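October. Desk frame from Tralten came at last, 41 kilos, two boxes. Ida held the legs while I did the bolts – one missing of course. Rang Erkar, on hold forever, then a nice man who said 7 days for a bolt. Used one from the shed. 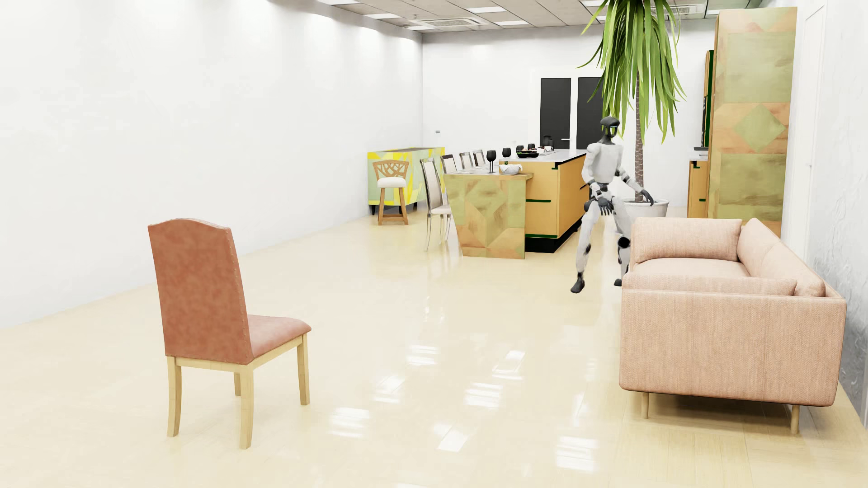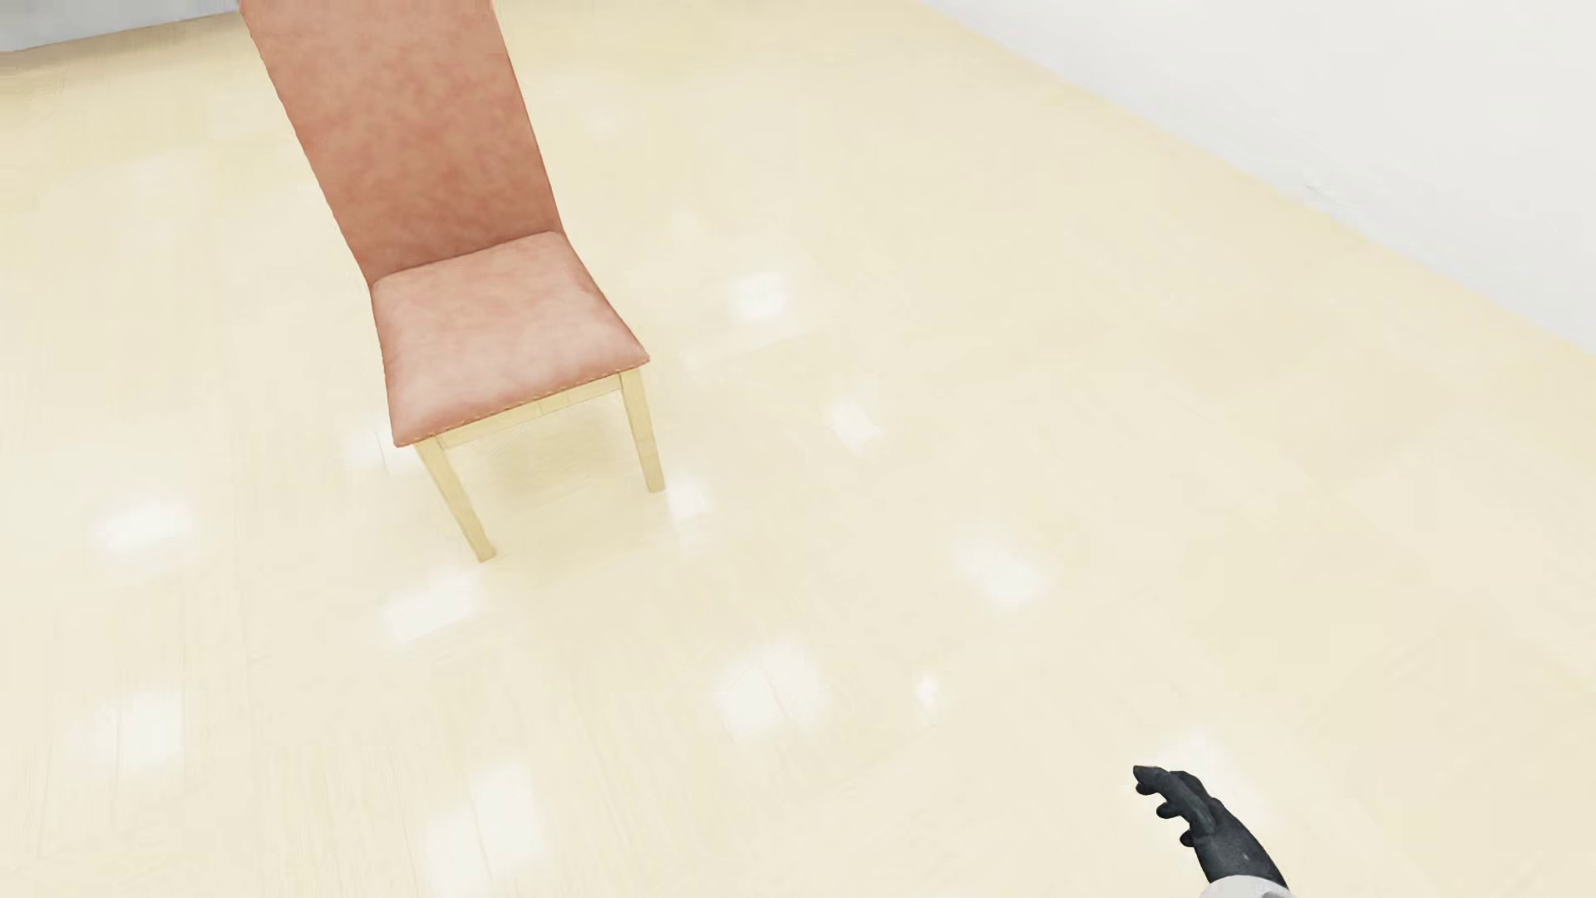 Motor works. Goes up smooth, comes down with a groan, stops dead at the bottom and wont budge till you hold both buttons. Back is better standing, feet are worse. By four I'd have given anything for a padded seat and a tall back like that one, nailheads and all. Antonina says alternate, half hour up, half hour down – easy for her, she has the Turunen with the memory settings. Mine was 353 and I'm not sending it back now, boxes are already cut up. Must ask Gunther abuot a mat.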